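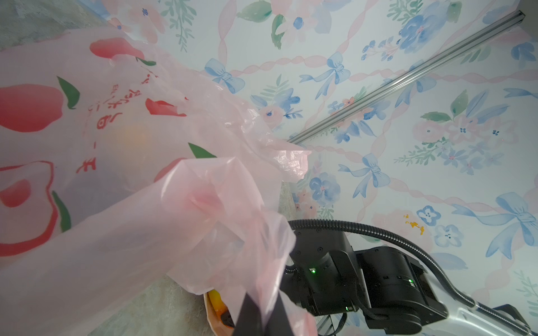
Pink plastic bag, red print, green leaves

Tuesday, April 11, 2023 - dye bench

Spent most of the morning on the madder bath again, and I'm happy to say the wool is finally taking the color the way Afroza hoped it would. We used 500 g of the Stustemton fleece yarn and 400 g of chopped root, soaked overnight in the blue enamel pot. Naomi thinks the tap water is doing half the work (it is terribly hard on this side of town), and she may well be right, so I've put by two jars of rainwater for a small side test.

Kept the heat low and went up slowly - last July we let it run away from us and got that sad brown, which I still have a hat made of. The first skein came out a soft brick. The second, left in while I had a long and very pleasant phone call with Rokeya about mordants, is deeper and a bit orange at the ends. I like it better, to be truthful.

Urs, if you read this before Thursday, please don't pour off the exhaust bath! I want one more pale skein from it, something near the pink of a shopping bag. 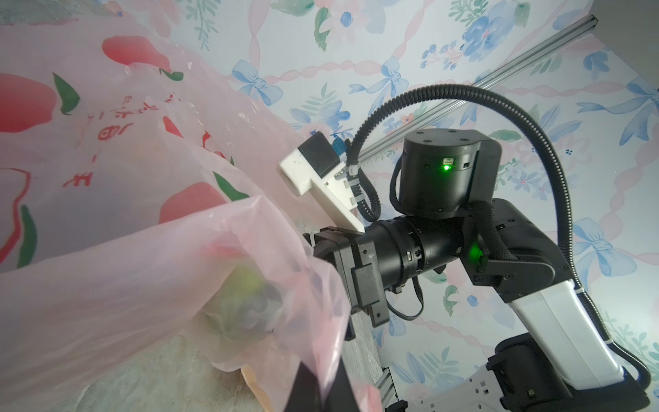 Still to do

Rinse skeins 1 and 2 again, and hang them away from the window.
Ask Jahangir for the alum scale back.
Label the rainwater jars.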